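Lodmont Baking Club
Minutes of the September meeting, 7:00 p.m.

Present: Silvana Vasconcelos (chair), Macarena Ibarra, Wayne Tapley, Roy Whiteley (minutes). Apologies from Beryl Entwistle.

1. Previous minutes. Approved with one correction: the rye starter is fed at 89 grams, not 98.

2. Pie crust day. Wayne has priced butter from Gallagher at $329 for the full order. Macarena asked whether half could be shortening. Agreed to stay with all butter for the sweet crusts and use shortening in the pot pies. Dough to be made the evening before, wrapped in disks and chilled overnight. Each disk should weigh 600 grams, enough for a top and bottom.
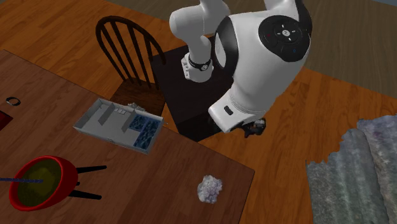

3. Blind baking. Silvana reported on her test crusts. The ones filled with dried beans held their sides; the ones that were only pricked slumped. Macarena wants a rolling surface that stays cool. Wayne suggested a slab in the same very dark brown-black as the square block under the white robot arm, so that flour shows up and people can see where they have missed. Roy to ask Covik for a price. Crusts to rest 40 minutes in the refrigerator before going in the oven.

4. Recipe sheets. Beryl sent in her apple filling by email. It does not say when to add the cornstarch. Silvana to check with her.

5. Other business. The oven in the Lurkero kitchen still runs hot at the back. Turn pies halfway through.

Meeting closed 8:25 p.m.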